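Drorska – Edición de coleccionista en Blu-ray
Stunstead Ediciones
Tienda > Cine en casa > Ediciones especiales

Disponible en preventa. Los envíos empiezan el 18 de septiembre de 2026.

Hay películas que una ve una noche cualquiera, medio dormida en el sofá, y que luego se quedan dando vueltas por la casa durante semanas. A nosotros nos pasó con Drorska, el primer largometraje de Myrto Moschos, y desde entonces teníamos ganas de publicarla como se merece, con calma, con buen papel y con todos los extras que fuimos encontrando por el camino (que fueron bastantes más de los que pensábamos, la verdad).

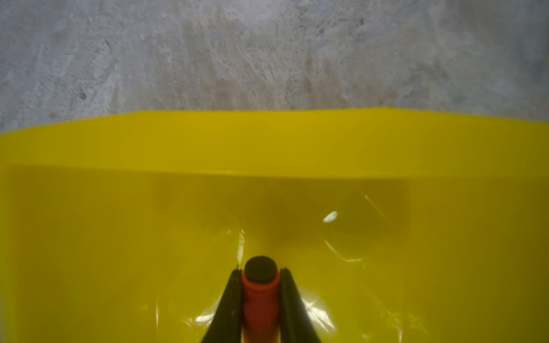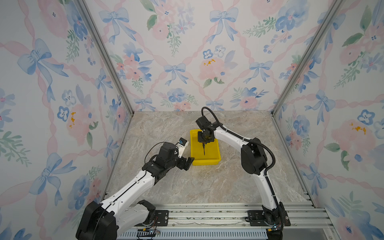 La película

Un afinador de pianos llega en pleno invierno a un balneario cerrado para poner a punto un instrumento que, según la dueña, lleva años sonando solo. Le han pagado por adelantado y le han pedido que no hable con los huéspedes, cosa rara en un sitio donde, en teoría, no hay ninguno. A partir de ahí preferimos no contar mucho más, aunque quien la haya visto en algún festival ya sabe que el misterio se va enredando poco a poco, sin prisa, y que el último tramo pide verse con las luces apagadas y el teléfono lejos.

Moschos rodó casi todo en interiores y con muy poca luz, y ese es justamente el motivo por el que la versión que circulaba en plataformas nos dejaba siempre con mal sabor de boca: los pasillos se convertían en una mancha y se perdían detalles que en sala se veían perfectamente. Si la habéis visto así, dadle otra oportunidad. La secuencia del comedor parece otra, y en la del sótano por fin se distingue quién está sentado al fondo.

Qué incluye la caja

Tres discos Blu-ray, en estuche rígido con funda:
Disco 1: Drorska, montaje estrenado en cines, con audiocomentario de la directora.
Disco 2: Drorska, montaje largo, inédito hasta ahora en formato doméstico.
Disco 3: extras, entrevistas y escenas descartadas.
Libreto cosido con el diario de rodaje, dibujos preparatorios y un ensayo sobre la música.
Póster plegado con la ilustración del primer cartel.
Tarjeta numerada.

La tirada es de 500 ejemplares y no está previsto reeditarla en este mismo formato. Más adelante saldrá una edición sencilla de un solo disco, sin libreto ni montaje largo, para quien solo quiera la película. Lo decimos ya para que cada cual elija tranquilamente y no haya disgustos después.

El nuevo máster

Del trabajo de imagen se ha encargado el laboratorio Trotier, que partió del negativo original y lo escaneó entero otra vez en lugar de aprovechar el material digital del estreno. Tardaron más de lo que habíamos calculado y hubo un par de bobinas que dieron guerra – una de ellas con un arañazo larguísimo en mitad de un primer plano –, pero el resultado nos tiene muy contentos. El grano se ha conservado. Sabemos que hay aficionados que lo prefieren todo liso y limpio, y lo respetamos, pero la directora fue muy clara en este punto y nosotros estamos con ella.

Los colores se han corregido bajo la supervisión de la propia Moschos, que pasó buena parte de agosto sentada en la sala de etalonaje, con una libreta y una cantidad de té que todavía se comenta en el laboratorio. El cambio más notable está en las escenas nocturnas: son más frías que en la copia de plataformas y se acercan mucho a la proyección que recordábamos.

El sonido

La banda sonora de Nikolaidis es, para muchos de nosotros, media película. Está escrita para piano preparado y cuerdas, y hay momentos en que cuesta saber si lo que se oye es música o es la casa. Se ha incluido la mezcla envolvente original y también una pista estéreo nueva, pensada para quien ve cine con unos buenos auriculares, que sabemos que sois muchos. Un consejo: no subáis demasiado el volumen en la primera media hora, por muy bajito que hable todo el mundo. Ya nos lo agradeceréis.

Los extras, con un poco más de detalle

El disco de extras es la parte que más trabajo nos ha dado y también la que más cariño lleva. Entre todo el material complementario suma 284 minutos, repartidos así:

«El invierno en el balneario», documental sobre el rodaje.
Conversación con Myrto Moschos sobre la escritura del guion y los finales que desechó.
Nikolaidis al piano: el compositor explica y toca los temas principales.
Escenas eliminadas, con introducción opcional de la directora.
Comparativa de la restauración, preparada por Trotier.
Los dos primeros cortometrajes de Moschos.
Tráiler original y tráiler de la nueva edición.

De los cortos, el segundo es una pequeña joya. Dura poco, no tiene diálogos y en él ya está el pasillo de Drorska, o uno que se le parece muchísimo. En la conversación con la directora se habla largo y tendido de esto.

Una advertencia cariñosa: el documental y la entrevista destripan el final sin ningún reparo. Si vais a ver la película por primera vez, empezad por el disco 1 y dejad el resto para otra noche.

Ficha técnica

Título: Drorska
Dirección y guion: Myrto Moschos
Música: Nikolaidis
Restauración: Trotier
Edición: Stunstead
Formato: Blu-ray, 3 discos
Imagen: color, alta definición
Audio: versión original, mezcla envolvente y estéreo
Subtítulos: español, español para personas sordas, inglés
Región: libre
Peso de la caja: 610 gramos
Clasificación: no recomendada para menores de dieciséis años

Envíos y reservas

El cargo se hace en el momento de la reserva y la caja sale de nuestro almacén a partir de la fecha indicada arriba, por orden de pedido. Va envuelta en cartón ondulado y con las esquinas protegidas, que somos los primeros en sufrir cuando una edición bonita llega golpeada. Si aun así la vuestra llega con algún daño, escribidnos con el número de pedido y os mandamos otra mientras queden ejemplares.

Se pueden reservar hasta dos unidades por persona. Si compráis otros títulos en el mismo pedido, lo enviaremos todo junto cuando Drorska esté lista, de modo que, si tenéis prisa por alguno, os conviene pedirlo aparte. Las cancelaciones son gratuitas mientras el paquete no haya salido.

Preguntas que nos llegan a menudo

¿Se puede elegir el número de la tarjeta? No, lo sentimos. Se asignan según se van preparando los paquetes.

¿Habrá edición en 4K? De momento no la tenemos en el calendario. El escaneado lo permitiría y nos encantaría hacerla, pero depende de cómo vaya esta.

¿El montaje largo cambia la historia? El final es el mismo. Se añaden, sobre todo, escenas de la dueña del balneario y una visita al pueblo que en cines desapareció por completo. A Moschos le gustan las dos versiones y en el libreto cuenta cuál enseñaría primero.

¿El audiocomentario está subtitulado? Sí, en español y en inglés, igual que todos los extras hablados.

¿Puedo recogerla en tienda? Sí, marcando la opción de recogida al terminar la compra. Os avisaremos por correo cuando esté preparada y la guardamos dos semanas.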